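**Skimach: is Carov's dash worth leveling first?**

**paula_ene** -- August 13, 2022
Starting over on hard. The guide says to put the first 5 points into Carov's dash. I always went shield first. Which is better for the Stoica levels?

**skollon_fan**
Dash. You skip 8 of the 14 gates in Stoica if you have it at rank 5.

**Silviu Marinescu**
Disagree. Those gates drop shards, and on hard you need 20 to open the boss door. Skip them and you end up walking back.

**skollon_fan**
Only if you miss the hidden room -- it has enough shards to cover the gap.

**paula_ene**
Never found that room. I'll try dash to rank 3, then shield. 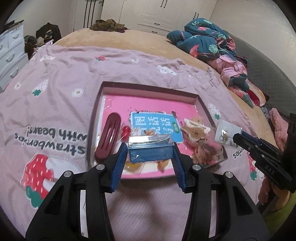

**Silviu Marinescu**
Rank 3 won't clear the long pit before the boss. Go to 4 or don't bother.

**skollon_fan**
He's right about the pit. The room is behind the second waterfall, left side.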